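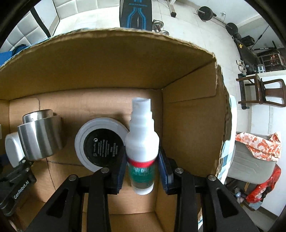
Merike Pärn reckons a machine that can't tidy a box of bathroom bits without someone standing over it hasn't earned its plug socket, and she told me so twice in August. I had a bit more patience at the time. Then I spent a morning at Jutcombe watching the Diekmann lot try their packing arm on exactly that sort of job, and now I'm somewhere in the middle!

Cartons it loves. Same size, same place, off it goes – 139 out of 140 while I drank my tea. But give it a steel pot with a lid, a squat jar lying upside down and a spray bottle, all in one cardboard box, and it dithers. Edin Kadrić showed me the log afterwards (he's very proud of the log) and most of the stops were at lids. Lids are thin, they slide about, and you have to know which way up they go.
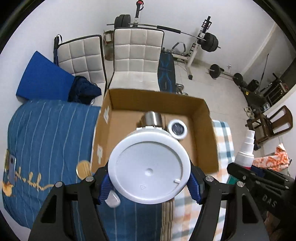
Lid in hand, steel cup in the box.

So can they do the chores yet? Some of them, slowly, if you lay everything out first, and by then I'd have done it myself. Edin wants me back when the Irkance version is running. I've said yes, and Merike wants to come too.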